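Platbridge Community Hall — Kitchen and Store Room Safety Check
Apr 19, 2018
Checked by: Ilse Seidel
Next check: February

What a pleasure this one was to write up! The hall has come a long way, and most of the list is ticked. Comments are under each item, so please read them even where it says OK.

1. Exits and hallways — OK
Both doors open outward with one push and the lit signs work. The chair trolley has finally moved out of the back hallway (thank you, thank you). Keep it in the store room, brakes on.

2. Fire extinguishers — OK, one note
All 4 are on their brackets with pins and tags in place. The one beside the stove has a needle sitting at the low end of the green. Still a pass, but I'd like it looked at before the winter suppers start.

3. Fire blanket — OK
New, bright red pouch, tapes hanging free. Lovely to see it at shoulder height and clear of the kettle.

4. Stove and range hood — NEEDS WORK
Burners light first go and the knobs are all back on. The hood filters are another story: greasy right through. Soak them overnight in hot water and washing soda, rinse, dry, put back. Malte Hagedorn has done this before and knows which clip sticks.
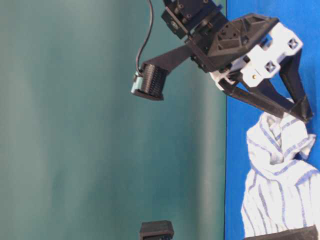 5. Hot water — OK
The Brunix heater is running well and the relief valve drains outside as it should. Tap water at the hand basin is comfortable, and the big sink is properly hot — the warning sticker there has faded, so please put up a fresh one.

6. Power points and leads — NEEDS WORK
Urn lead has a nick near the plug. I've taped a note on it and put the urn on the top shelf. Don't use it until the lead is replaced. All other leads were fine, and the safety switch tripped straight away on the test button.

7. Shelving — OK
The Grube shelves are now screwed to the wall and they don't budge. What a difference! Heavy pots on the bottom two, please, and paper goods up top.

8. First aid kit — TOP UP
Short on burn gel and the small dressings. Scissors are back in the kit. Eye wash is in date.

9. Floors — OK
The Nedolel matting by the sink lies flat at all four corners and the colour makes the step easy to spot. Mop under it weekly.

To fix: items 4, 6 and 8. Tick them off on the sheet inside the pantry door and initial beside each.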